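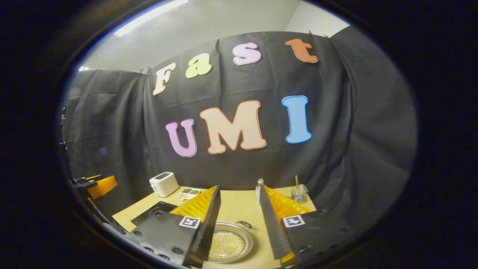
kettleback wrote:
I've read the Stumora thread twice and still don't buy that machines are ready for kitchen work. Two fingers can push a toaster across a table, fine. A round tray full of little gold beads is where I want to see one earn its keep. Pick it up by those small side handles, carry it to the sink, spill none. Then do it 34 times.

Home | Forums | New posts | Log in
Search this forum... Go

Kiều Hồ wrote:
Disagree. I spill stuff too. Our shop's Pidon arm sorts fittings all night and drops fewer than I do.

kettleback wrote:
Same bin, same fittings, bolted to the floor. My kitchen moves every day.

gasket94 wrote:
Kettleback's right about kitchens, wrong about spills. One miss in 94 is okay by me. Setup time is what kills it. Ours took 7 days in August.

Kiều Hồ wrote:
Ours took 2. Who did yours?

gasket94 wrote:
Fulis. Never again.

Recent topics
Gashi vacuum stuck on rugs
Folding towels by machine, any luck?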